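Home Shop Reviews Guides Contact
Search this site Enter keyword Go

Review: PEAK plastic shuttlecocks, after one winter and one summer of play

Posted 19/07/2023

I play badminton two times in a week, in a small hall with a low ceiling, and I am not a strong player. I say this first, so you know for whom this review can be useful. If you play in a league and you smash hard, you probably use feathers already and you don't need my opinion.
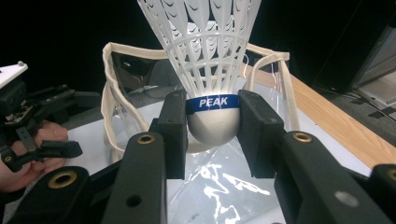 I bought my first tube in December from Kuleo, a small sports shop near the Gillies hall where we play. The man in the shop wanted to sell me the Erix ones, which cost almost double. I took the cheaper ones to try, and I went back for a second tube in spring. In total I have now used 16 of them, and two are still like new in the bag.

The flight
For a plastic shuttle it is quite honest. On a clear it goes high and comes down a little too flat, as all plastic ones do. The first minutes it feels fast, then you get used to it. On net shots I have more trouble. A feather shuttle turns over quickly after you touch it, and this one needs a moment more, so my short serve was too high for some weeks. My partner at the club did not notice any difference, but he never notices.

The skirt
The skirt is white plastic with ribs and rows of small curved openings. This is the part that breaks on every plastic shuttle I ever owned, and it broke here also. Usually one rib goes first, close to the top, and then the shuttle starts to shake in the air. You can continue with it for warming up. If the skirt is only bent, I hold it over the steam of the kettle for a few seconds and push it back with my fingers. It works maybe half of the time.

The cork
The base is white and round, and here I have no complaint. The sound is good, much nearer to a feather shuttle than the hollow "tock" of the very cheap ones with a foam base. None of my corks came off. The dark blue band around it with the name stays in place too – on another brand, Bimorero, the band was loose after one evening and it made me crazy.

How long they last
I wrote it down for the second tube, because I like to know such things. The best one was in play for 133 minutes before a rib broke. The worst did only 75, but that evening we played doubles with two beginners and many hits came from the frame of the racket. For the price I find this acceptable.

Small things I don't like
The white is difficult to see in our hall, where the wall behind the court is also white. I would like a yellow version, but the shop did not have it. The tube lid is also too tight and I now keep my shuttles in a bag. Please don't put heavy shoes on top of it, like I did one time.

Would I buy again? Yes, for training and for friendly games. For the club tournament I will still take feathers – I borrow them from the others, I must admit.

Search this site Enter keyword Go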